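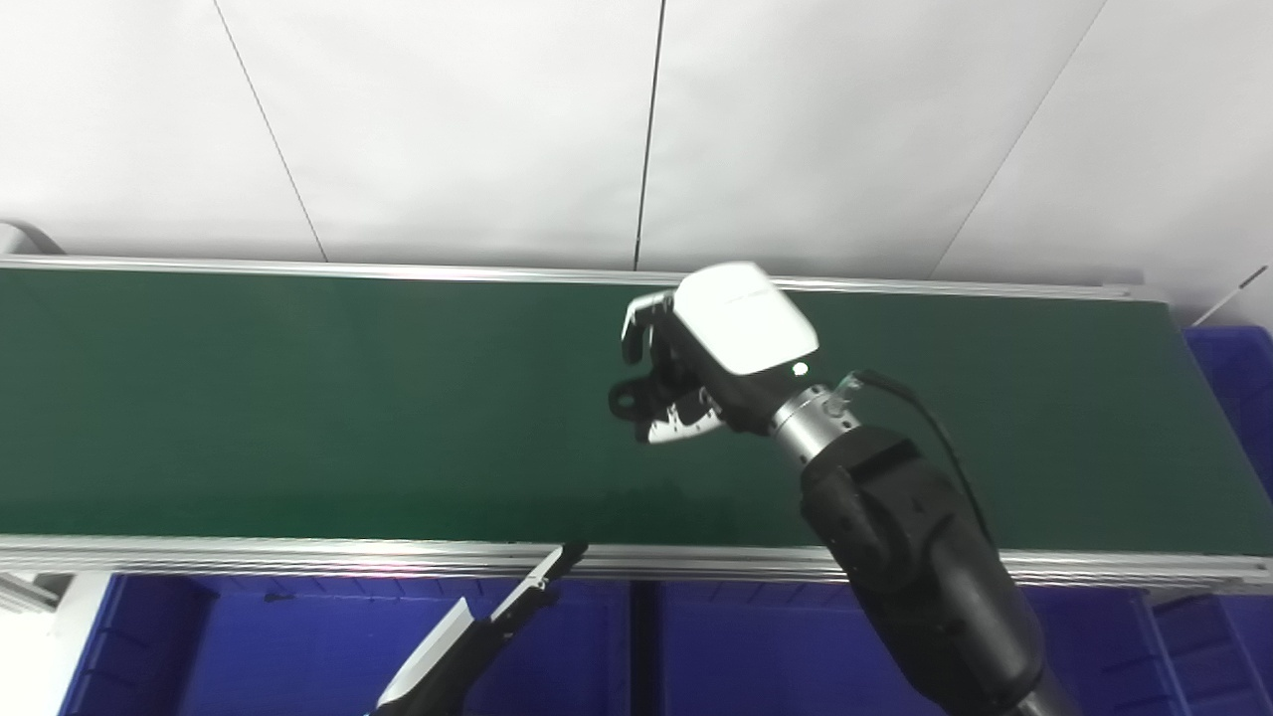
Production and Operations, Unit 4
Throughput, work in process and waiting
Handout prepared by Morfudd Morgan. Revised May 24, 2024.

1. Terms

Throughput rate (R) is the number of units leaving a process per unit of time, averaged over a period long enough for short swings to cancel.

Flow time (T) is the time a unit spends between entering and leaving the process. It includes waiting. In most plants waiting makes up the larger part.

Work in process (W) is the number of units inside the boundary at a given moment. Finished goods are excluded unless the boundary is drawn to include the store. State the boundary before stating W. Marks were lost on last year's paper by candidates who moved it halfway through an answer.

Cycle time is used in two senses in the textbooks: the interval between successive units leaving a station, and the whole flow time. In this course it always means the interval. Pfeiffer's notes for the second-year module use the other sense, so check which set you are reading.

2. Little's law

For a stable process, averaged over a long period:

W = R x T

The law holds whatever the order in which units are served and whatever the distribution of arrivals. It does need the process to be stable, meaning that units do not enter faster than they leave over the long run, and it needs all three quantities to refer to the same boundary and the same kind of unit. Pallets in and cartons out will give nonsense.

Worked case. The Butdale packing hall sends out 80 cartons an hour. The average carton spends 15 minutes between the infeed and the dispatch door. Convert first: 15 minutes is a quarter of an hour. Then

W = 80 x 0.25 = 20 cartons

If a walk through the hall shows far more cartons than this, one of three things is wrong: the rate, the time, or the claim that the hall was in a steady state. A single count is weak evidence, as W varies from moment to moment. Take several at irregular times.

3. The bottleneck

The capacity of a serial line is the capacity of its slowest station. Adding capacity elsewhere does not raise R. It may lower T slightly where the added capacity shortens a queue, but the queue in front of the bottleneck will usually grow to match.

Find the bottleneck by comparing utilisation:

utilisation = arrival rate / service rate

The station with the highest utilisation is the bottleneck. The longest queue is a common guide and often a poor one, because a queue may be caused by batching upstream. At Montoya, labels were released to the line once a shift, and the longest queue stood at a labelling station that was idle for much of the afternoon.

4. Variation

Suppose one server, random (Poisson) arrivals and exponential service times. If the service rate is m per hour and the arrival rate is a per hour, with a less than m, the mean time in the system is

T = 1 / (m - a)

With m = 6 and a = 4, T is half an hour. The mean service time alone is ten minutes, so twenty minutes of the half hour is waiting. Utilisation is only two thirds.

Let a rise to five. T becomes one hour. A rise of a quarter in arrivals has doubled the time in the system. The curve steepens without limit as a approaches m. A plan that sets every station to full utilisation therefore cannot be met unless there is no variation at all.

Check with Little's law, taking a = 4: W = 4 x 0.5 = 2 units in the system, on average. The same figure follows from the standard result W = u / (1 - u), with u = 2/3.

5. Buffers

A buffer between two stations allows the first to continue while the second is stopped, and the reverse. The cost is flow time. By Little's law, any lasting increase in W at constant R is an increase in T.

Two conditions should be kept apart:

Blocked: the station has finished a unit and has nowhere to put it.
Starved: the station is ready and has no unit to work on.

Both appear as idle time on a simple log. The Clenotden log sheets record them under a single code and cannot be used for buffer sizing.

6. Problems for the tutorial

6.1 Repeat the Butdale calculation with the flow time halved and R unchanged. State what must have happened to W.

6.2 For m = 6, plot T against a for whole values of a from one to five. Mark the point at which half of T is waiting.

6.3 Explain why the formula in section 4 must not be used for a station fed in fixed batches.

Solutions go to Valentin Filip before the tutorial. Show units on every line.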